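Your Countertop Is Not a Crime Scene

Every July the county of Nyitrai mails out its kitchen safety flyer, and every July it gets longer. This year it has 14 tips, including a warning about dish towels. I read it so you can skip most of it.

Wooden cutting boards are fine. The flyer wants you to buy a plastic one, and the county store happens to sell them. Wash yours in hot soapy water, stand it on edge and let it dry.

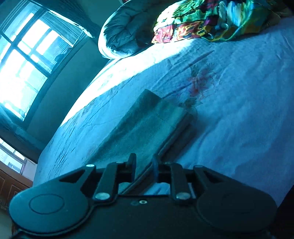 Black gripper, hand-held type.

Sponges are a fair complaint. Toss yours when it smells. You do not need the Hirkon "approved" sponge at 6 dollars, whatever the state's list says.

Jar lids: run the lid under hot water, then twist with a rubber glove on. The flyer suggests asking for help - thanks, guys.

Leftovers go in the fridge within two hours. That one is true and it was true before anybody paid for a flyer.

As for the 182 dollar fine for pouring grease down the drain, I doubt they have ever collected one. Pour it in a can anyway. Plumbers cost more.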